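3.2 Relay attacks on keyless entry

We tested 27 vehicles held overnight in a Brollard storage compound. Each key was kept indoors in its usual place, and a pair of Biltine repeaters was used to extend its signal to the car. Doors were tried 90 seconds after the repeaters were switched on.

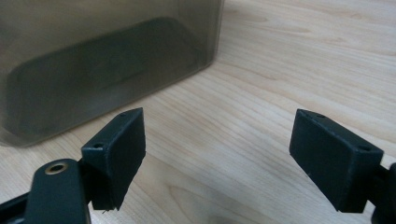 Figure 4. Gripper fingers over the tabletop, with a plastic container behind.

Cars with motion-sensing keys stayed locked once the key had gone to sleep. Older keys answered at distances of up to 300 metres, and the alarm log showed an ordinary unlock in every such case. Insurers therefore cannot tell a relay theft from normal use by the log alone. Section 3.3 repeats the test with the Kalniņš timing check enabled.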